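Wallpapering a small space with a loud print - talk me out of it (or don't)

hallwaygoblin
Posted 8:14 pm

OK so I have a powder room. It's tiny, it has no window, and right now it's the color of old oatmeal. I've been in this house three years and I've hated that room for all three of them. Last week I ordered samples from Clatetard and taped them up, and I swear I've walked in there twenty times just to look at them. The one I keep going back to is a big animal print in two shades of pink. BIG. I love it so much I can't think straight.

My sister says I'll be sick of it by July. My neighbor says small rooms need small patterns, which I've heard my whole life and never questioned until now. Is that a real rule? Has anyone here gone loud in a little room and kept it?

Also it's 55 a roll and I need to know how much extra to buy for matching the repeat.

plumbline_pat
Posted 8:31 pm

Do it do it do it! I did my laundry closet in giant banana leaves and I still grin every time I do the towels. The small rooms are where you get to have fun. You're in there for a couple of minutes and then you leave, so you don't have time to get tired of it.

On the rolls - look at the repeat on the label before you count anything. A big repeat eats paper. I ordered one spare roll and ended up cutting into it on the second wall.

mudroom_mo
Posted 8:50 pm

I'm going to be the wet blanket. I did three walls and the ceiling in a busy floral, and by the end of the first winter I felt like it was leaning on me. It wasn't a cheap mistake either. With paper, paste, and a guy to strip it all off again, I was out 1,587 dollars. The pattern was gorgeous on the sample! A sample is one square foot. You don't know a print until it's on every side of you.

hallwaygoblin
Posted 9:02 pm

Ouch, that's real money. Sorry, mo. Did you have anything plain in there with it or was it pattern all the way down?

mudroom_mo
Posted 9:10 pm

Floral walls, floral ceiling, and a patterned floor tile that came with the house. So yes, I had some help from the tile.

papercut9
Posted 9:26 pm

I think the tile was your problem! A loud wall wants something dark and solid-looking underneath it. Pink leopard is a good case. Next to white it can go a bit birthday party, but put it with a deep brown marble that has thin white veins and the whole thing settles down and looks rich. The veins pick up the light part of the pink, too.
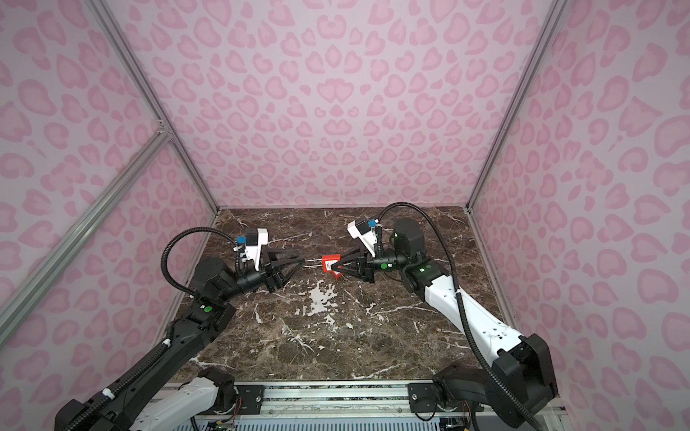
Remamix says the brown will make a room with no window feel like a cave, and that a pale counter with a good mirror would do more for it than any stone.

papercut9
Posted 9:41 pm

Fair point on the mirror, I'd want a big one either way. But I don't mind a cave if it's a pink cave. Put two warm bulbs in and it's cozy.

plumbline_pat
Posted 9:48 pm

Team cave!

yensuk_street
Posted 10:05 pm

Corners, everybody. Please talk about corners. I've hung 9 rooms now and I've never met a square one. Don't wrap a full strip around an inside corner. Cut it so a little bit turns, then start the next strip on a fresh plumb line and overlap. With a blotchy print you can fudge the match and it'll hardly show, so your leopard is a lot kinder to a beginner than a stripe. I learned on a stripe and I cried.

Get the Flelano smoothing brush if you can find it, the long one. The plastic ones skate all over the place.

mudroom_mo
Posted 10:12 pm

I'll give you that, the blotchy ones are forgiving. I still say live with a full roll tacked up for a couple of weeks before you paste anything.

hallwaygoblin
Posted 10:30 pm

Ooh, I can do that. I'll buy one roll and pin up two full drops behind the toilet, where the wall's the widest. And I'm going to bring home a brown stone sample and a pale one and see who wins. Pat, what paste did you use in the laundry closet? Mine gets pretty steamy from the bathroom next door.

plumbline_pat
Posted 10:37 pm

The premixed tub, the one marked for vinyl. Let me go dig it out of the garage and I'll post the name.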